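Melel Suture Workshop: Frequently Asked Questions

Who can sign up?
Students in nursing, surgical technology and veterinary programs, and anyone already working in those fields who wants more time with needle and thread. You need to be 18. Each session has 12 places and runs for 4 hours, with a break in the middle.

When does it meet?
Thursday evenings at 5:30, starting in February. The door to the stairwell is locked at 6:00, so call the front desk if you are running behind.

What does it cost?
The fee is $126 per session, or $70 with a current student ID. Thread, needles and gloves are included. If you cancel two days ahead we move your fee to another date. We don't give cash refunds.

What do we practice?
Knots first — square, surgeon's and one-handed. After that, simple interrupted stitches, then running stitches. Felista Mbwambo teaches the knots and Gerardo Bautista takes the second half. You will spend a lot of the first evening on keeping the long end of the thread out of your own way.

Will I see blood and tissue?
Yes. Some of the teaching material shows red, bloody tissue up close, with suture thread across it. If that is likely to make you lightheaded, sit near the door and step out when you need to.
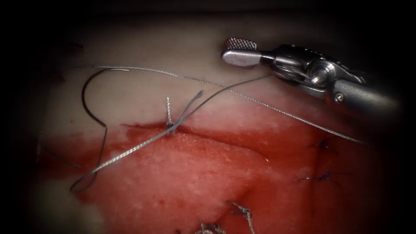
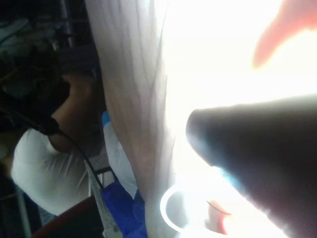
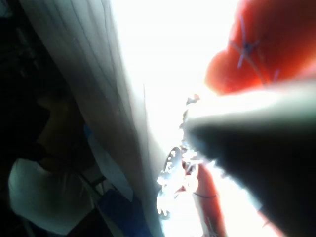 Can I choose where I sit?
Yes, first come, first served. The window side gets strong glare in the early evening, and gray thread is hard to follow in it. Left-handed people should tell Renato Macapagal at check-in so he can leave some elbow room.

What should I wear?
Short sleeves or sleeves that push up and stay up. Tie back long hair. Take off rings and bracelets. Closed shoes are required.

Can I bring my own instruments?
You can bring your own needle holder and forceps. Put your name on them. Please leave scalpels at home.

Where do used needles go?
In the sharps box at your table, never in the trash. Count your needles before you clean up — if you are one short, say so right away and everyone stays put until it is found.

Is there parking?
The lot behind the Mangubat Building is free after 5:00. Spaces marked Gornier belong to the office next door and they do tow.

Do I get a certificate?
You get a signed attendance sheet. It does not count as a license or a clinical sign-off. If your school needs a different form, bring it with you and Mark Anthony Dagdag will fill it out at the end of the evening.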